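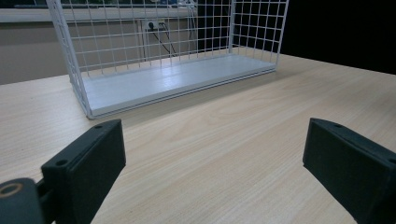

What size basket should I order? Measure the table or shelf first and leave a little room at each end. Our white wire-mesh basket has a flat, solid bottom, so small items won't drop through the grid.

Can I use a rack for bottles?
Yes. The Mandcombe rack ships in 4 days.

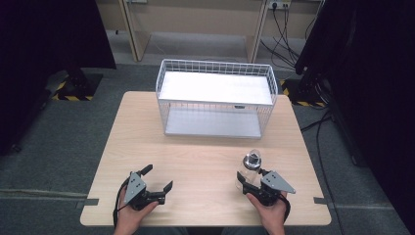
Where should tall bottles go? Try them on top first. A rack with two white shelves and a raised wire rim suits a small clear bottle on either level.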